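Drinkware

Drinkware is a general term for vessels used to hold beverages for drinking. It includes cups, mugs, glasses, tumblers and beakers, and in trade use it often covers refillable bottles as well. Vessels used mainly for pouring, such as jugs and teapots, are usually classed as serveware.

Materials

Common materials are glass, fired clay, metal, plastic and paper. Earthenware is porous and needs a glaze to hold liquid well. Stoneware and porcelain are fired at higher temperatures and absorb very little water. Paper cups are lined with a thin layer of plastic or wax, which makes many of them hard to recycle with ordinary paper.

Handles

A mug normally has one handle, set on the side and large enough for 2 or 3 fingers. The handle is shaped apart from the body and joined to it with liquid clay before firing. Poorly joined handles may crack as the clay dries. Beakers and most paper cups have no handle.

Regional forms

The Banitz mug is a squat stoneware form with a wide foot. Brunello Greco, in a survey of the Pestodton potteries, listed 382 marked pieces and divided them by the shape of the rim. Most hold under 400 milliliters. The Nasution works made a taller version for export, with a narrower base and a plain glaze. Production at Pestodton ended in April 2018, and the molds were sold to Brorkari.

Care

Glazed mugs can generally be washed by machine. Pieces with metal trim should be washed by hand and kept out of microwave ovens. 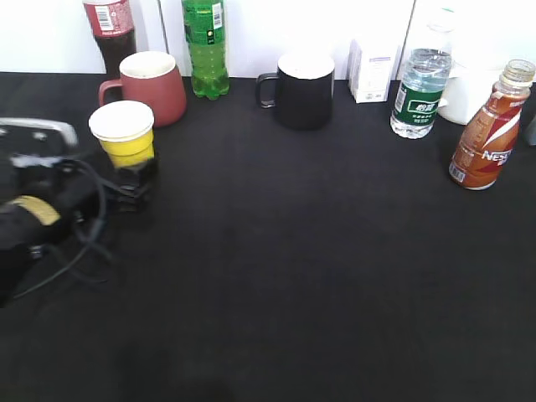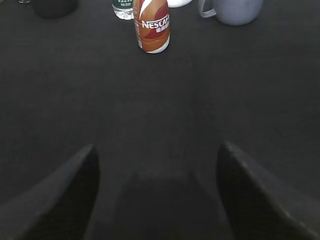

Drinkware on a dark tabletop

See also: Glassware, Pottery, Tableware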